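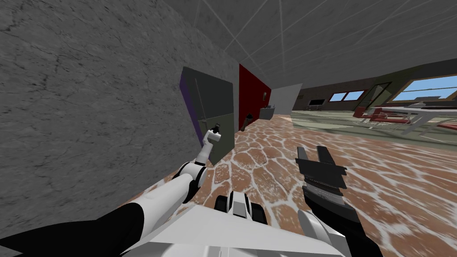 Gray marbled wall, tall dark gray unit, thin handle down the front.

How to Stop a Fridge Door From Swinging Open (or Shut) on Its Own

My fridge door used to drift open every time I turned my back. I'd grab the milk, give the door a lazy shove, walk off, and come back to a puddle of cold air around my ankles. I put up with it for a whole winter! Then my neighbor Kanako Minami came over for coffee, watched it happen and asked if I'd ever leveled the thing. I had not.

So I spent a Saturday-ish sort of morning on the floor with a flashlight, and I'm writing down what I did while I still remember.

What you need: a small spirit level (mine is a Bendholm, and any cheap one will do), an adjustable wrench, a flat screwdriver, a scrap of thin plywood to use as a pry board, and somebody to lean on the fridge. Unplug it first. Take the glass jars out of the door shelves too, or you'll be listening to pickles clink the whole time. 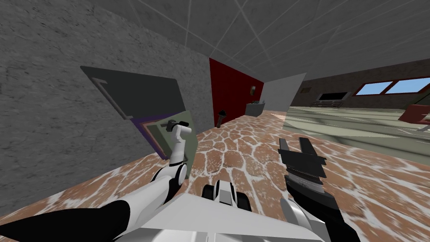

Start with the grille at the bottom. On most fridges it pulls straight off toward you, but a few have a screw at each end, so look before you yank. Vacuum under there while you're at it. I found a fridge magnet, a lot of rice and one very old grape.

Now set the level on top of the fridge, running side to side. Write down which side is low (a bit of masking tape with an arrow on it works great). Then turn the level so it runs front to back. You want the front to sit a touch higher than the back, so the door falls closed gently by itself. Your manual will say how much. Mine was lost years ago, but I found the PDF in two minutes.

The front feet are threaded, and on mine turning them clockwise as seen from above raises that corner. Yours may go the other way. Have your helper lean back on the top of the fridge to take the weight off, then give the foot a half turn. Check the level. Half turn, check again. It's slow, and I got impatient and cranked one side four turns in one go, and then had to undo three of them. 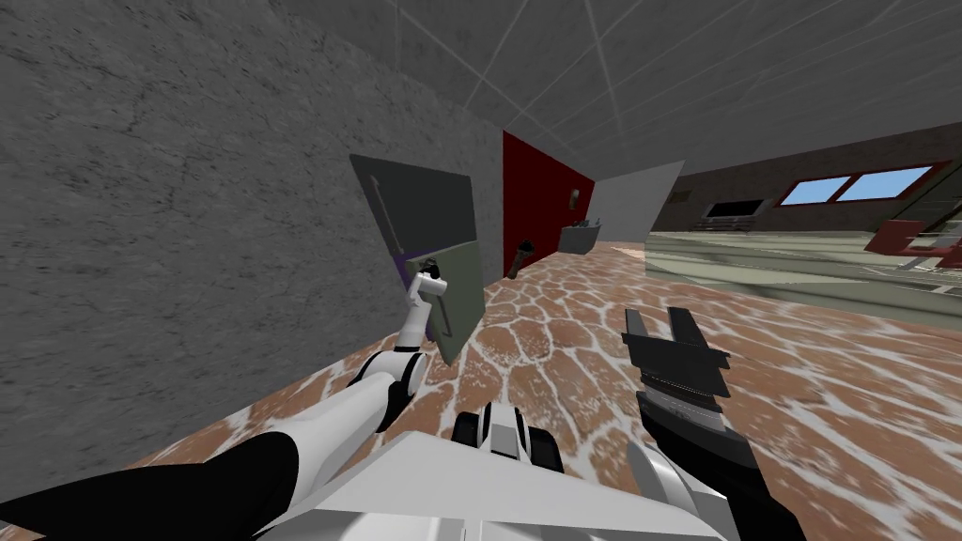
Once it sits right, try the doors. Open each one halfway and let go. It should swing shut without slamming. If it hangs there, raise both front feet another half turn and try again. If only one door misbehaves, check the hinge screws before you touch the feet any more. My top hinge cover popped off with the screwdriver (put some tape on the tip so you don't scratch the paint) and the screws underneath were so loose I could turn them with my fingers.

Next, the gasket. Shut a dollar bill in the door and tug. Do this every few inches all the way around, and anywhere the bill slides out easily, the seal is weak. Wash the rubber with warm soapy water, dry it, and try the bill again. A stiff spot will often loosen up with a hair dryer on low.

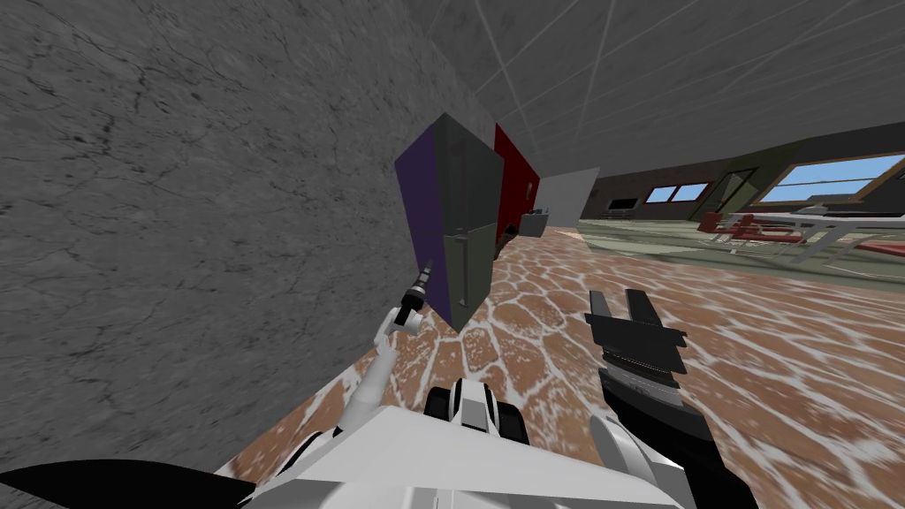 Last job: snap the grille back on, plug in, and reload the jars. Heavy stuff goes on the lowest door shelf. Check the level again after a week, especially on vinyl or old boards, where the feet can sink in a little. Mine needed one more half turn on the left.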